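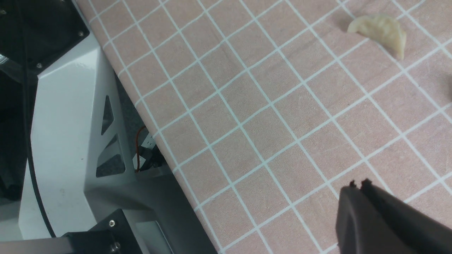
Willey gripper finger over the Mallby test table, with a single dumpling replica on the gridded cloth.

FOR IMMEDIATE RELEASE

Willey Publishes Results of Gripper and Wrist Camera Comparison at Mallby

MALLBY, October 22, 2022. Willey, a supplier of end-of-arm equipment for food handling and light assembly, today released the results of a bench comparison of two gripper finger designs carried out at its Mallby applications laboratory. The work was performed jointly with Prusport, which provided the arm controller software, and Pimentel, which provided the camera calibration service. The full results are available to customers and integrators on request.

The comparison covered 248 recorded picking attempts, divided equally between the two finger designs. Both were fitted to the same arm and run under the same controller settings. Items were placed by hand before each attempt at positions drawn from a prepared list, and the same list was used for both designs.

"Our customers ask us which finger to order, and until now we have answered from experience," said Rainer Ruppert, director of applications engineering at Willey. "We wanted an answer that a customer could check line by line. The records are complete, including the attempts that failed, and we are making them available in that form."

Scope of the comparison

The first design, designated the narrow finger, is intended for small items lying flat on a work surface. The second, designated the broad finger, has a larger contact face and is intended for rounded goods. Willey has sold both for several years but had not previously tested them against each other on a shared set of items.

Each attempt was scored by an operator on a fixed form. An attempt was counted as successful when the item was lifted clear of the surface, carried to the target and released without a second grasp. Attempts in which the item was lifted and then dropped were recorded separately from those in which no grasp was made.

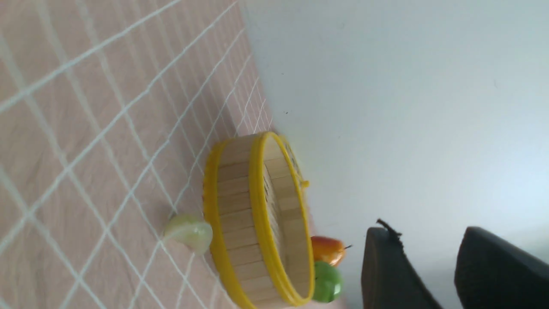
Camera placement was examined in the same series. Attempts were recorded both from the wrist and from a fixed overview position, and the recordings were reviewed by staff who had not been present at the bench. Reviewers were asked to mark the moment at which the item left the surface and to state how confident they were in that judgment.

The wrist position was preferred for judging contact between finger and item. The overview position was preferred for judging whether an item had reached its target. Willey now recommends that customers who intend to score their own trials install both, and that they synchronize the two recordings at the controller. Customers with budget for one camera only are advised to begin with the wrist position if grasp quality is the main concern.

Results

The narrow finger completed 112 of its 124 attempts successfully. The broad finger completed fewer attempts on small, flat items and performed better on rounded ones, where its contact face reduced slipping during the lift. Neither design was found to be suitable for every item in the set, and Willey does not intend to withdraw either from sale.

Most unsuccessful attempts with the narrow finger occurred during the approach, when a fingertip touched the item before closing. Adjusting the approach height in the Prusport controller reduced these contacts in later practice runs. The practice runs are described in an appendix and are not included in the totals.

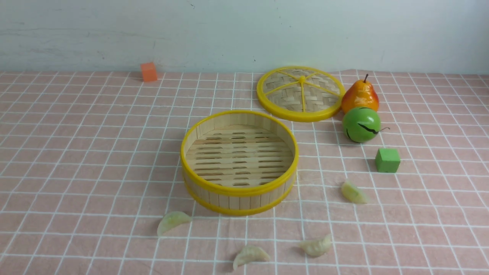 Selection of the test items was agreed among the three companies in April. The set was required to include shapes that customers handle daily, in materials that could be kept unchanged over a long series of trials. Food replicas were chosen for this purpose. The pleated, crescent-shaped dumplings lie low on the cloth and offer a finger little height to close on, while the glossy apple and pear present curved sides and a stem. Small foam cubes, one green and one orange, served as reference items. The yellow-rimmed bamboo steamer was used as the target container, with its lid set down on the cloth behind it. The printed white grid gave operators a guide for placement, although creases in the fabric bend the lines in places, and positions were therefore confirmed against the Pimentel calibration.

Replicas do not reproduce the moisture, temperature or softness of fresh food. The results should be read as a comparison of finger geometry and camera placement under controlled conditions. Customers planning to handle fresh product are encouraged to arrange a trial with their own goods.

Controller settings

Closing speed and grip force were held constant throughout the scored series. Prusport has prepared a settings file that reproduces the values used at Mallby, and this file may be loaded on any current Prusport controller. A short guide explains how to adjust approach height for low items. Existing users do not need to replace hardware to apply the new settings.

Availability

The report, the scoring form and the item position list may be requested from the Willey applications desk under document number 3401. Recordings are supplied separately because of their size. Requests from integrators should state the arm and controller in use so that the appropriate settings file can be included.

Willey will accept proposals for further comparisons from existing customers. Priority will be given to container loading tasks and to items that neither finger handled well in the present series.

About Willey

Willey designs and supplies gripper fingers, mounting plates and related equipment for robot arms. Its applications laboratory in Mallby carries out bench trials for customers and partners.

Media contact
Rainer Ruppert
Applications Engineering, Willey
Mallby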